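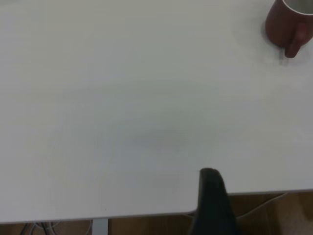
4. Care of the Tabletop

This section applies to all Zalcombe tables with a matte white top, in every size. Tables with an oiled or clear finish are covered in Section 5. Read the whole section before the table is first used, and keep it with the assembly sheet.

4.1 Before first use

1. Check that the table stands level. If it rocks, adjust the feet as described in Section 3.
2. Peel the protective film from one corner, pulling it back low across the top. Do not lift it straight up.
3. Wipe the surface with a damp cloth and dry it.
4. Leave the table for 30 minutes before placing anything on it.

Note: Small traces of film adhesive may remain along the front edge. Rub them off with a fingertip or a dry cloth. Do not scrape.

4.2 Daily cleaning

1. Clear the surface. Lift mugs, plates and other ceramic items; do not slide them.
2. Brush off crumbs and grit with a soft, dry cloth. Grit left under the cloth in the next step will leave fine scratches that cannot be polished out of a matte finish.
3. Wipe with a cloth dampened in lukewarm water and a small amount of dish soap.
4. Wipe again with clean water.
5. Dry with a second cloth, working from the back edge to the front edge.

CAUTION: Do not use scouring powder, melamine sponges, steel wool, furniture polish or wax. These products change the gloss of the surface. Shiny patches caused by polishing are permanent and are not covered by the warranty.

4.3 Mugs and hot items

The surface tolerates a filled mug at normal drinking temperature. It does not tolerate pans, baking dishes or kettles taken directly from the heat.

1. Place a coaster or mat under any mug that will stand for more than 5 minutes.
2. Before setting a mug down, check its foot. The unglazed ring under many ceramic mugs is rough enough to mark a matte top.
3. Keep mugs away from the table edge, with the handle turned inward.
4. Wipe up coffee, tea and red wine at once.

Note: Felt dots may be fitted under heavy mugs and bowls. Hollex felt dots, 17 mm, are supplied in the accessory bag. Replace them when the felt becomes flat or hard.

4.4 Marks and shadows

A matte white surface shows soft gray areas under indoor lighting, most often next to objects standing on it. Before treating a mark, find out whether it is on the surface.

1. Remove all objects from the table.
2. Look across the surface from a low angle, first from the front and then from one side.
3. Move the lamp, or stand so that your own shadow falls elsewhere. If the gray area moves or disappears, no treatment is needed.
4. If the area stays in place, clean it as described in 4.2.
5. If it is still visible after drying, apply Sirkidier surface cleaner to a cloth – never directly to the table – and wipe lightly in straight lines. Rinse and dry.

Dark specks are usually loose dirt. Lift them with a damp fingertip. A speck that does not lift may be a chip in the coating. Do not pick at it. Cover it with clear tape and contact the service desk.

4.5 Cleaning the front edge

The front edge receives more wear than the rest of the top and collects skin oil from hands and sleeves. Clean it once a week with soap and water. Run the cloth along the edge, then along the underside to the depth of the fingers. Do not let water stand at the joint between the edge and the underside.

CAUTION: Do not clamp lamps, vises or kitchen appliances to the edge without a pad on both sides of the clamp.

4.6 Service

For chips, lifted edges or swelling, write to Godelieve Cuypers, Ogunleye Service Desk, giving the table number printed on the label under the top. Enclose a drawing or photograph showing the position of the damage.

Revised February 2022. Replaces all earlier versions of Section 4.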